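Ticket 2357
Project: Cletness, two-arm bottle and cap task
Category: Teleoperation / demonstration recording
Opened by: Prys Landeg
Assigned to: Ingeborg Gerlach
Copied: İlker Toprak, Gumaro Salinas
Priority: Normal
Status: Closed
Opened: Jun 9, 2018

Summary
Operator reports that the right gripper follows the hand controller late during the closing motion. The left arm is not affected. Recording of new demonstrations on this station has been stopped pending review.

Reported by operator (P. Landeg)
The task is taught by remote control, with one operator driving both arms. The left arm handles one green bottle while the right arm works on the other bottle and its cap. When I squeeze the right trigger, the fingers begin to close after a noticeable pause and then close faster than I asked. I tend to squeeze harder during the pause, and the cap is then gripped with more force than intended. Several of the demonstrations recorded this way show a correction that a trained policy should not learn.

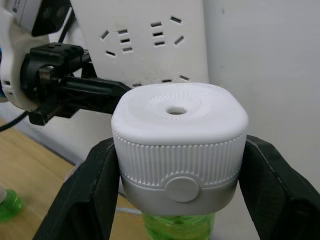 The delay is present at both the normal and the reduced speed setting. I restarted the operator console and re-paired the controllers. There was no change.

Response 1 (I. Gerlach)
Thank you for the report. Please provide the following before any hardware is touched:
1. The session log from the operator console, complete, from login to logout.
2. The gripper driver version for each arm, as shown on the Tramik status page.
3. A statement of whether the delay is also present when the right gripper is opened and closed from the keyboard.

Please do not delete the affected demonstrations. Mark them "hold" in the dataset list so that they are left out of the next training run.

Operator reply (P. Landeg)
Log attached. Both arms report the same driver version. From the keyboard the right gripper responds at once, with no pause. The delay appears only when the hand controller is used. All 179 demonstrations in the current set have been marked "hold" — I could not tell from the list alone which ones were affected.

Response 2 (I. Gerlach)
The keyboard result indicates that the gripper and its driver are in order. The fault is more likely to lie between the controller and the command stream. İlker Toprak has been asked to compare the time stamps for the two triggers.

Analysis (İ. Toprak)
The left trigger is sampled every 50 milliseconds, as configured. The right trigger is sampled every 500 milliseconds. The value was entered by hand in the Zestau profile for this station and contains one zero too many. The pause and the sudden closing described by the operator are both consistent with this setting. The arm positions are sent on a separate channel and were recorded at the correct rate.

Action taken
The right trigger interval was corrected in the station profile and the console was restarted. The operator was asked to repeat the task from the usual starting layout and to include at least one full pass in which the left arm lifts its bottle clear of the table before the right arm begins.

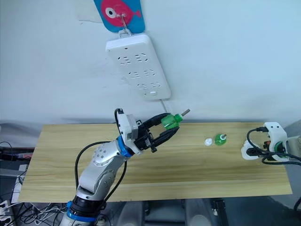 Operator reply (P. Landeg)
The right gripper now follows the trigger in the same way as the left. I repeated the task at both speed settings and found no pause. I can stop the fingers partway, which was not possible before.

Review of held demonstrations (G. Salinas)
The profile history shows that the incorrect value was saved partway through the current set. Demonstrations recorded before that change have been released. Those recorded after it remain on hold and will be recorded again by the same operator. They may be kept for comparison but must not be used for training.

Follow-up
The Nowakowski station uses a copy of the same profile. It was checked and holds the correct value for both triggers. A request has been filed for the console to show a warning when the two trigger intervals differ. It is planned for the August release — until then, operators are to compare the two values on the status page at the start of each session.

Closed by: I. Gerlach
Resolution code: Configuration error, corrected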